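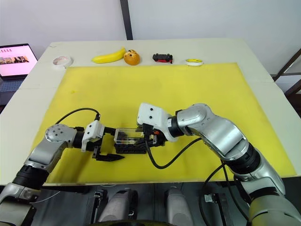
Small Things Sorting Day at Drirkura

The next small things sorting day is 01/03/2026, in the front room at Drirkura. Doors open at 11. Bring whatever has been sitting in the kitchen drawer, the glove compartment or the bottom of the toy chest, and take it home sorted. There is no charge and no need to sign up.

For anyone who has not been before, the work is simple. Each person gets a stretch of table and a colored board to work on. Small items go onto the board in one heap, get picked through, and end up in a clear box, back in the bag they came in, or in the giveaway bin by the door. Most people get through a shoebox of odds and ends in a morning.

Boxes

We have restocked the small clear plastic boxes with black bases. The old all-clear ones cracked at the corners and have been thrown out. The new boxes are 95 cents each, or free if you bring back two of the old kind for recycling. They suit play food, toy cars, spare buttons, game pieces and picture hooks. They do not suit batteries, which should be taped at the ends and kept in something that will not get knocked over.

Please label the base and leave the lid plain. Lids get swapped, and at the last session two people went home with the wrong set of dominoes. Both sets are back with their owners.

Tape

Tape was the most common item last time. Nearly every bag had a roll in it, and many had several. A few notes from the Jireš table, where the tape was sorted:

Store rolls flat. A roll left standing on its edge in a warm cupboard can go out of shape, and then it will not sit on a dispenser.

Fold the loose end under before putting a roll away. A quarter inch is plenty.

If the end is lost, run a fingernail slowly around the roll under a bright lamp. If the tape splits when you find the end, peel past the split on both sides until it comes away full width again.

White tape that has gone brown at the edges still holds on cardboard. Use it for boxes going to storage and keep the newer rolls for wrapping and repairs.

Patterned and two-color tape is always wanted by the after-school group. If you are not going to use it, leave it in the giveaway bin.

Play food and cars

The toy shelf takes play food, small vehicles and figures in any color, as long as nothing is broken or sharp. Pieces do not have to come in sets. A banana and a bread roll with no basket to go with them are fine, and they will be played with.

Wash play food before bringing it. Warm water and dish soap are enough for solid plastic. Hollow pieces should be wiped with a damp cloth, as water that gets in through the seam is hard to get out. Let everything dry overnight on a towel.

For cars, check the wheels first. Hair and carpet thread wrap around the axles and stop them from turning. Tweezers and a pair of nail scissors will clear most of it. Cars with a missing wheel go in the spares tub and are used to fix others. Red ones go quickly, so if you have a red car that rolls, please think about passing it on.

Small parts that could come loose should be mentioned when you hand the toy in. Those toys are kept on the higher shelf, away from the youngest children.

The boards

The yellow boards are staying. We tried green and dark blue boards from Gakon last June, and people found it harder to spot black screws and dark game pieces on them. Yellow shows up nearly everything except yellow play food and the paler building bricks, and those are easy to find by hand. Please do not cut on the boards. Lift them by the long sides when clearing up, so that nothing rolls off the end.

When you are done, put anything that is staying with us along the back of the table and leave the board clear for the next person.

What to bring

One bag or box of mixed small items, no larger than a shoebox. A pencil and some labels if you have them. Reading glasses, if you use them for close work. Coffee and tea are on the side counter at Aller, across the hall, and need to stay there while the boards are out.

Items left over at the end are held until the following session and then go to the giveaway bin. If you think you have left something behind, write it in the notebook by the door, along with a phone number, or leave a message at extension 3956.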